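I've been moving my gripper logs over to Jisside, the little timeline tool I use for lining up camera streams, and here's the short version of how I do it.

## 1. Find the open frames

Load a wrist stream and scrub to a spot where the fingers are wide apart. I set that as zero for the width track (mine was at 619, yours won't be!).

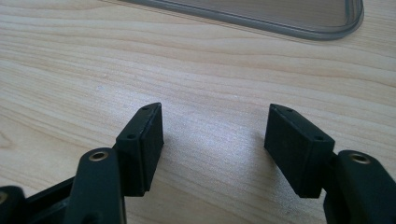

## 2. Match the head view

Now drag the head stream under both wrist streams and nudge it until the hand motions line up. I go slowly, zoomed way in.
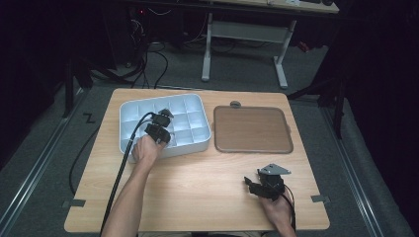
*Head view, both grippers over the table.*

## 3. Check the width again

Jump to another open moment and compare it with your zero. If the number has drifted, redo step 1 before you export – I skipped that once and had to relabel 3,078 rows, ugh.
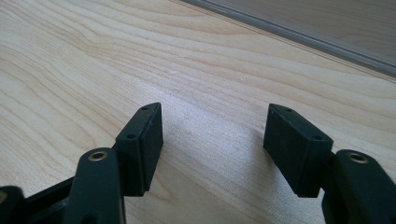

**Can I export before all the streams are lined up?**

You can, but the offsets get saved as they are, so you'd be exporting twice.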